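Cliridton Molding, Building 2
Incoming and Bench Inspection Checklist: Grey Plastic Housings
Inspector: Hala El Fassi
Reviewed by: Wellington Xavier
Date: 1 June 2023
Lot size: 750
Sample pulled: 40

Mark each line OK, Hold or Fail. Write a comment for anything other than OK. Comments on OK lines are optional but useful to second shift.

Section A. Work area before starting

A1. Bench wiped down, no loose screws or clips on the mat. OK.
A2. Overhead light working. Hold. One tube flickers. Work order is in, bench moved over to the window side for this lot.
A3. Cut-resistant gloves at the trimming station. OK. Only large sizes left in the box.
A4. Safety glasses worn by everyone past the yellow line. Fail at first check, OK at second. A driver from Aden came through with the delivery and had none. He was given a pair from the cabinet.
A5. Aisle to the emergency exit clear. OK. Empty totes from Nikzad were stacked too close this morning and have been moved.
A6. Eyewash bottle in date. OK. Expires in December, order the replacement before then.

Section B. Paperwork and packing

B1. Lot label matches packing slip. OK.
B2. Totes undamaged. Hold on 3 totes with cracked corners. Parts inside were checked separately and are listed on the back sheet.
B3. Divider sheets between layers. OK. Bottom layer sheets are thinner than the ones we specified. Wellington to raise it with Florkevau.
B4. Tote weight within limit for a one-person lift. OK. Two-person lift still applies to anything above shoulder height.

Section C. Housing, visual and by hand

C1. Long flange, upper surface. Run a gloved finger along the whole curve. No steps, no sharp flash. OK on most of the sample. Two pieces had flash near the narrow end. Trimmed and rechecked.
C2. Flange, surface marks. White specks are to be wiped with a dry cloth first. If the speck stays, mark the part and set it aside for Wellington. Do not scrape with a blade.
C3. Ribs on the underside. All present, none short or folded over. OK.
C4. Square cutouts. Open all the way through, no skin of plastic left in the corners. OK.
C5. Tabs. Flex each one lightly, once. No white stress line at the root. Hold on one part.
C6. Mounting bosses. Round, no cracks, no sink. OK. Keep the flashlight low and to the side or you will miss a hairline.
C7. Ribbed grip sections. Check between the fins for trapped chips. A soft brush is enough, no compressed air at this bench.

Comment on Section C, H.E.F.: The top of the part takes very little time. Nearly all of it goes to the underside, and people who are new to this part should be allowed to go slowly there. I had one piece pass on the flange and fail on a tab. 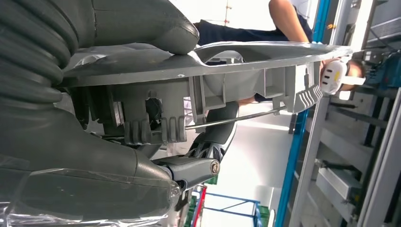 Should a housing with a white speck on the flange be rejected right away?

Wipe it with a dry cloth first. A speck that comes off is dust and the part goes back in the lot, while one that stays gets marked and set aside for review under C2.

Section D. Handling

D1. Parts lifted by the body, never by a tab or the thin end of the flange. Hold. Reminded two people. The thin end looks like a handle and gets used as one.
D2. Parts set down on the mat with the flange up. OK.
D3. No more than one layer on the bench. OK.
D4. Sleeves and lanyards tucked in at the trimming station. OK.
D5. Trim waste in the bin, not on the floor. Hold. Swept at break. Needs a bin on the left side too.

Section E. Result

Lot released except for the held parts and the 3 cracked totes. The part held under C5 stays on the red shelf until Wellington has seen it. Up to 100 more parts may be pulled if he finds the same line on a second tab.

Open items: light tube (A2), divider sheets (B3), second waste bin (D5), small and medium gloves (A3).

Reviewer comment, W.X.: Agree with release. For A4, spare glasses should hang at the dock door and not in the cabinet. I will put up a hook.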